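Right, a thread on what I've been up to since March, as a few of you asked what "teaching a robot" means when you do it for a living. Mostly it means plates. 1/

We're collecting examples for a two-armed setup. A person drives both arms through a job, everything gets recorded, and the learning side chews on it later. No clever code from me. I do the chore by remote, over and over, as nicely as I can. 2/

The project's called Jasora. Carnar pays for it, and Wikström does the training at their end. I'm on the collecting side, so my whole world is a table and whatever's on it (plus a lot of tea). 3/

One go at a task is an episode. Ours run to 30 seconds if you're on form. My first ones were more like two minutes and looked like somebody trying to post a letter in oven gloves. Those got binned, quite rightly! 4/

We're at 703 kept episodes on the plate task as of this morning. Kept is the important word there. If I dither halfway through, or bump the rack and have to fish about, I flag it and it goes in a separate pile. 5/

I used to think the pile of bad ones was wasted time. Wikström asked us to hang on to the ones where you fumble and then recover, and now they get their own label. Apparently the model got stuck whenever a plate went in crooked, as it had only ever seen tidy people. Fair enough. 6/

Biggest thing I've learnt: mix it up before you're bored. We do 30 episodes, then change the layout. Turn the rack a bit, start the plate somewhere else, shift the basket. If you leave everything in the same spot, it learns the spot and doesn't bother looking at the plate. 7/

Colours too. Yellow and mint are a doddle, they stand out from everything. The grey one on a white table is the one I'd moan about if you bought me a pint. It's the plate I want the most examples of, so guess which one I keep putting down flat by the gripper. 8/

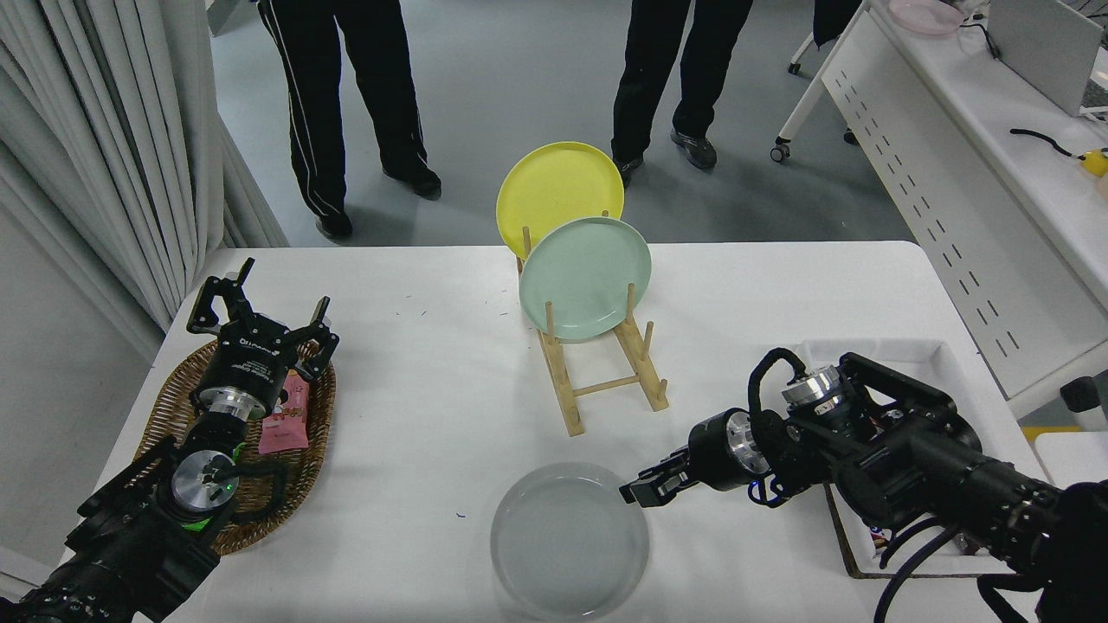 Flat plates are the fiddly bit in general. You've got to get a finger at the rim without shoving the whole thing across the table, and you've got to do it the same sort of way each time, or the examples argue with each other. I come in low from the side. My opposite number on the late shift comes in from above. We've had words. 9/

Snacks are the other task, packets in and out of containers, and they're a totally different headache. A plate keeps its shape. A crisp packet does what it likes. 10/

Someone asked about software. We log with Vedex, it's fine, the button for "discard" is far too near the button for "save" and I've said so twice. 11/

Next up is swapping which arm does the plates. I'm right-handed, so you can imagine how the left-arm episodes are going to look. Will report back once I've got a decent batch. 12/12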